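Call for Contributors: Editorial Cartoons and Short Comics

The Rillik Review invites cartoonists to submit work for its next collection on public life and satire. The call is open to professional artists, students and first-time contributors. Applicants must be 18 or older and may live in any country.

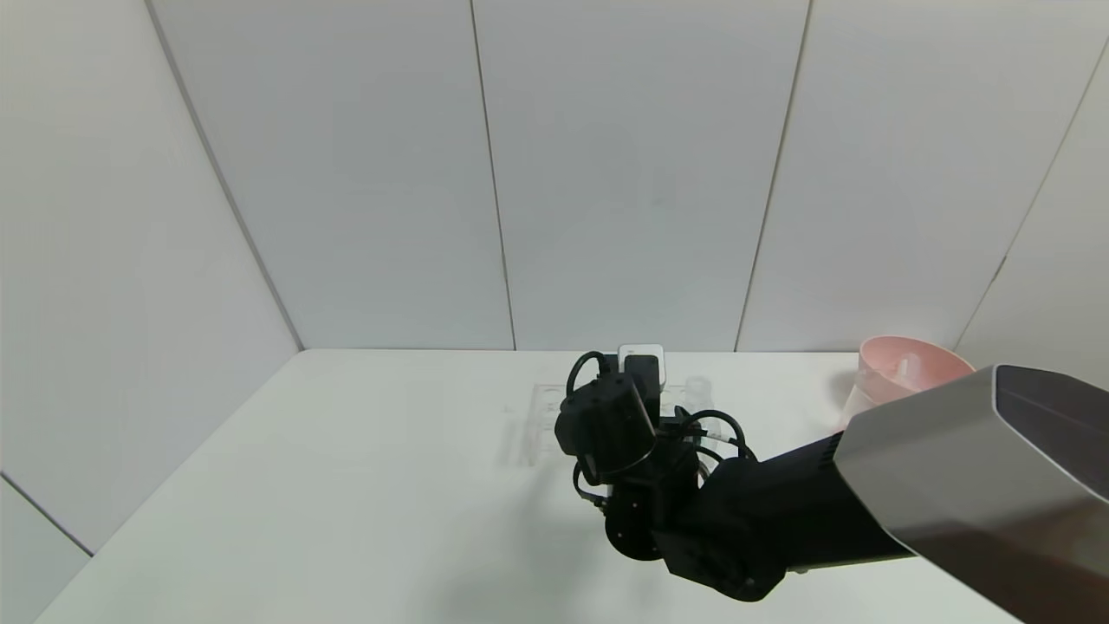

Vol. 4, No. 203

Each applicant may send up to four single-panel cartoons or one short comic. Work must be original and must not have appeared in print before. Captions should be in English. A statement of no more than 200 words should explain the event or question the work responds to.

Submissions will be read by the editors of the Review together with the Nevard Center for Graphic Journalism. Roughly 2,000 copies of the collection will be printed and distributed to libraries and schools through Fleury Press. Contributors keep the copyright in their work and will be paid a fixed fee on publication.
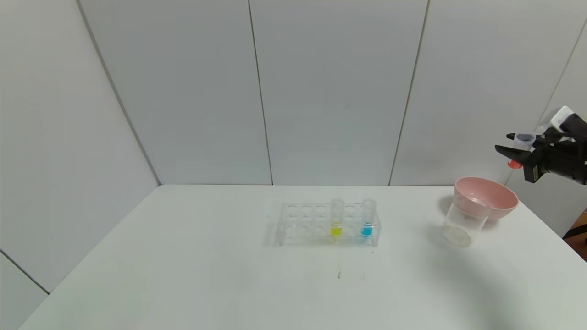
One section of the collection is set aside for cartoons on science and public policy. Artists may treat any subject in this area, including research funding, public health and the use of expert advice by elected officials. Plain drawing is welcome, and a familiar object such as the clear test tube rack on the white table can carry a panel without a caption. Portraits of officials are accepted — provided that the point of the cartoon concerns their public conduct.

Entries should be sent to the Editorial Office, Rillik Review, Poltby, by October 11, 2020. Late entries will not be considered.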